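Filed under: Kitchen Talk / Home & Table

Smaranda Moldovan does not like a fruit bowl that just sits there. She tells me this before I've got my coat off. "People fill it on Saturday and then it's decoration. By Thursday you have one sad lemon and something soft underneath."

We're at her dining table, the brown one with the rounded end, talking about the little course she runs on buying and keeping fruit. Small thing. Eight people a session, evenings, 300 words of handout and a lot of opinions. She used to buy produce for a grocery called Pons, eleven years, mostly citrus and melons. Left when her knees got tired of the cold rooms.

So what does she teach, exactly? She laughs at that.

"Unpacking. I teach unpacking. You come home from the store, you're tired, you put the bag down on the counter and you go sit. No. Everything out on the table. Newspaper first."

Why newspaper? I expected something clever about moisture. There is a bit of that, but mostly it's cleanup. "Dirt, leaves, a drip from whatever got squashed. You fold it up and it's gone. Also I like reading the bits that stick out. I read half an article about bears once, waiting for a melon to tell me something."

She means the waiting. She's serious about it – you put everything down in a loose bunch and you look at it for a minute before anything goes in a dish or the fridge. Turn each one over. Press near the stem, not the middle. Smell it if it isn't wrapped.

The wrap is a sore subject. A lot of the fruit she buys now comes in plastic film, one piece at a time, and the course has had some loud evenings over it.

"Minoru was the worst," she says, meaning Minoru Iwasaki, who took the course in July and came back for the next one without paying, apparently by agreement. "He wanted all the film off, right away, everything. Ifeanyi wanted it all on. They went at it for twenty minutes. I made tea."

And who was right?

"Neither. Citrus can stay wrapped for a while if it's dry in there. If you see fog on the inside, take it off, wipe it, leave it out. A big melon or a pomelo, the wrap is slowing it down, so ask yourself if you want it slower. Am I eating this tomorrow? Then off. Am I eating it next week, leave it alone."

What about tomatoes. I say I keep mine in the fridge and there's a silence.

"On the counter," she says. "Stem down. I don't care what your mother did." Then, a little kinder: "If it's really ripe and you can't get to it, okay, fridge, but take it out an hour before. It has no taste cold. You're eating water with a skin."

I ask about the small speckled fruit, the ones most people would throw back. She picks those on purpose. Brown freckles on a yellow-green skin don't bother her, a dent does. "Freckles are weather. A dent is somebody's thumb. The dent will go in two days and it takes its neighbor with it."

That's the other big lesson, neighbors. Ripe stuff next to unripe stuff hurries everybody along. Good if you want it. She'll park a hard avocado against a banana and check it each morning. But she won't pile, ever. One layer. If it doesn't fit in one layer you bought too much, and she has no sympathy, go make jam.

Ikhsan Raju, who does the shopping for a household of six and came to the course because his wife signed him up, told me on the phone that the one layer rule nearly finished him. "I buy for six! I dont have a table that big." He does it in two rounds now, fruit first and then the vegetables. Says he throws out a lot less. He hasn't measured it, he just isn't carrying as much down to the bin.

Smaranda likes that he adapted it. She's not precious. Her own dish is a shallow one, orange, with a tab handle on the side, and she picked it because you can't stack anything in it. "Deep bowls hide things. Shallow, you see everybody." She did try a wire thing with three levels, a Vurnari, a present. It's in the hall with gloves in it.

The dish stays empty until the sorting is done. First the looking, then what's ready to eat goes in and the rest finds another home, windowsill or fridge drawer or cupboard.

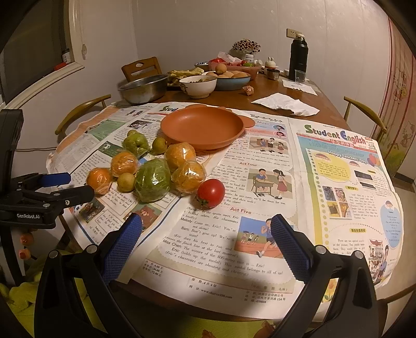

WHAT GOES WHERE

I ask her to go through it quickly, as she would on a first evening, and she does it fast enough that my notes are a mess. So, as best I can read them:

Oranges and other citrus – out if you'll eat them this week, fridge drawer if not. Heavy for their size is what you want. Light means dry inside.

Tomato – counter, stem down, out of the sun.

Big round melons – counter till they smell of something at the stem end, then cut, then fridge. Cut pieces covered. Three days, tops.

Anything with a dent – eat it tonight.

Anything you can't identify – "Ask the person who sold it to you. They love it. When I was at Pons I would of talked all day."

Does she ever get it wrong herself? All the time. Last month a mango, perfect outside, brown to the stone. She was annoyed for an entire afternoon. "You can do everything right and it's still fruit."

Next course has a couple of places left. Bring a bag of whatever you bought that day, she says, don't choose anything special. And bring your own newspaper. She's running low.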